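The Unclaimed

The depot at Drellier closed at six on Thursdays, which meant that by half past four everyone who had ever lost anything within forty miles had remembered it.

I had been at the lost property counter for two years by then. I'd taken the job for the quiet. My predecessor had left me a kettle, a stool with one short leg and a ledger that ran to item 4000, at which point he had evidently decided the world could keep track of itself. I started again at one. By the spring I was up to 646, and I knew most of them personally.

People imagine lost property as umbrellas. We did have umbrellas, but the umbrellas went in a separate room and had, I believe, begun to breed. What came to me was everything else: the contents of pockets, the bottoms of bags, whatever rolled under the seats of the 462 bus between Hurko and the coast. Good things were claimed within the day. A woman once beat her own handbag to the counter. The rest went into the bins.

There were two bins, one behind the other, both grey, both older than the bus company. The rule was that unclaimed items went in the front one for ninety days and then to the back one, from which they were disposed of. The back one was nearly always empty, as I could never bring myself to do it. I'd pick something up on the eighty-ninth day, look at it, and find I had a lot of paperwork.

That particular Thursday a man came in at twenty to six. He had a good coat and bad shoes, and he stood at the counter in the way people do when they are deciding how much to tell you.

'I've lost something,' he said.

I told him he had come to the right place and asked him what it was.

'I'd rather not say.'

I explained that this made it harder. There was a form, and the form had a box marked Description of Item, and in two years I had never been allowed to leave it blank. I had once been sent back a form from head office in Jullen for writing 'hat' without saying whose.

'Could I just look?' he said. 'I'd know it if I saw it.'

This was against the rules. If you let people look, they find things. A man who came in for a glove will leave with a glove, a torch and a child's recorder, and he will be sincerely convinced that all three are his. But it was late, and it was raining, and the bus back to Hurko didn't go until ten past. I lifted the flap and let him through.

He stood over the front bin with his hands behind his back, like a man at a museum who has been told off once already.

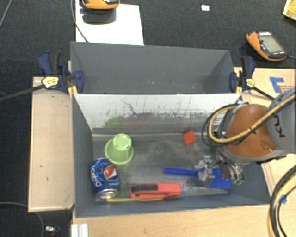 'It isn't much, is it?' he said.

I felt this personally. I said it had been a slow month, and that he should have seen it in December.

'A cup,' he said. 'Who takes a cup on a bus?'

'Somebody who was expecting a drink.'

'And then they had the Pepsi.'

'Different bus,' I said. I had them both in the ledger. The cup was 611 and had come in from the coast, and the can was the reason for a long correspondence with Jullen on whether a drink could be said to be lost or merely left. Jullen's view was that it depended on intention. I'd written back to ask how I was to establish the intention of a person I had never met, and they had sent me a new form.

He bent down a little. I watched his eyes, which is most of the job. They went over the red thing that I had put down as a stapler and had never had the nerve to test. They went along the blue scraper and didn't stop. They passed straight over the yellow stick, as everyone's did. I had a soft spot for that stick. It was worth nothing, it did nothing, and a boy had handed it in with both hands and asked for a receipt.

Then he got to the little red block, up near the back where the metal is scratched, and he stayed there.

'That one,' I said.

'No,' he said, much too quickly. 'No, I was only looking.'

I am not a cruel man, but I am a thorough one. I got the ledger down and turned to the page. 'Small red block,' I read. 'Found upper deck, rear seat. Handed in by driver, who trod on it.'

'It could be anybody's.'

'It could.'

'A child's, I should think.'

'I should think so too,' I said, and clicked my pen, and looked out at the rain for a while.

He told me in the end, though not all of it and not in order. It had been in his coat for eleven years. It was off a set, and the rest of the set had gone to a house in Rivadeneyra with the person it belonged to, who was now taller than he was and wrote at Christmas. He held on to it in meetings. He had noticed it was gone when he was halfway through one, and had put his hand in his pocket and found a mint.

'I couldn't put that on a form,' he said.

I said there wasn't room on the form, the box was only two lines. I wrote 'block, red, small', and turned it round for him to sign. There is a release fee, which I forgot to mention.

He put it in his pocket and kept his hand there. At the door he stopped, as they all do, and looked back towards the bins.

'You haven't got an umbrella, have you?' he said. 'Black. Wooden handle. I'd know it if I saw it.'

I let him have two.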